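# The Open Hand

When I came to Goneck, the book of rules had 30 pages and I was given the work of making it shorter. I was the only person in the house who liked to read it. The others knew the rules with their fingers. I knew them by their numbers, which is a colder way to know something.

My desk was in the corridor between the practice room and the coffee machine. In the mornings I listened to the two arms through the wall. They made a soft sound when they moved and no sound when they waited, and after a few weeks I could hear which of the two it was – the waiting was longer than I had expected.

Rule 311 was the one I wanted to remove. It said: *The arm that has no task holds its jaws open, above the tissue, in view, until the needle is through.* I thought it was old. The company in Bavon which wrote the first book had used slower machines, and I believed that the rule came from them, like a coat that the new owner of a house finds behind a door. I wrote in the margin: "Waste of time. Delete?"

The senior instructor read my note and gave it back without a word. Then she opened the door of the practice room and moved a chair for me in front of the screens.

"Sit," she said. "Watch the needle, and then watch everything that is not the needle."

So I sat. It was four in the afternoon. A trainee was at the console, with his shoes off, as many of them do. On the screens there was the pad, the cut, and the thread.

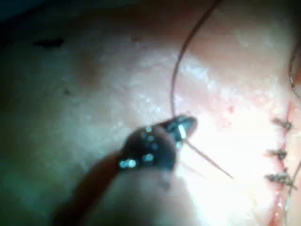
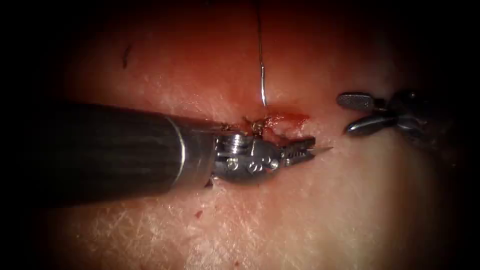
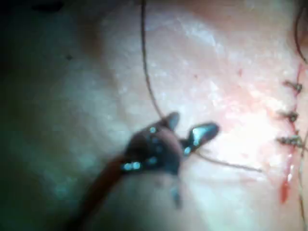
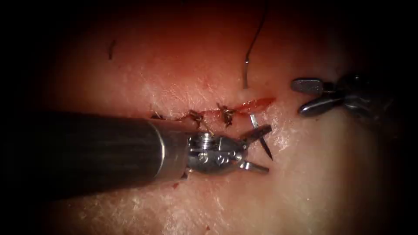 ## What I wrote in the evening

I had looked at the needle first, as everybody does. It is bright and it has a point, and the eye goes there like a child to a window. Only later I remembered the second half of my instructions and looked for the other hand.

It was open. It stood over the tissue on its own side and faced the working jaws, and it did nothing. I tried to be annoyed by this and I could not. When my father taught me to climb a ladder, he stood below with his arms a little away from his body. He did not touch me. If he had put his hands in his pockets I would have come down at once.

"It could be parked," I told the instructor. "We would save time."

"How much?"

I had the number ready. In Bavon they had calculated it: 1,365 seconds in a month of training.

"And if the thread pulls the wrong way?" she asked. "How long does a parked hand need to arrive?"

I did not have this number. I went to look for it in the Prillness reports, which fill two shelves and smell of glue, and I read until the coffee machine switched itself off. The reports had much about knots and the length of the tails. About the empty hand they had one sentence, and it was the same sentence as our rule.

## Page 19

I did not delete rule 311. I made it shorter, because that was my work. Now it says: *The free hand stays open and near.*

The office in Ebihara has asked for a reason to be printed under each rule, and I have until March to write them. For this one I have made four attempts. The first was too technical, the second had my father in it, and the third was only the word "ladder." The fourth I gave to the instructor this morning. She has put it under her cup, and she is still drinking.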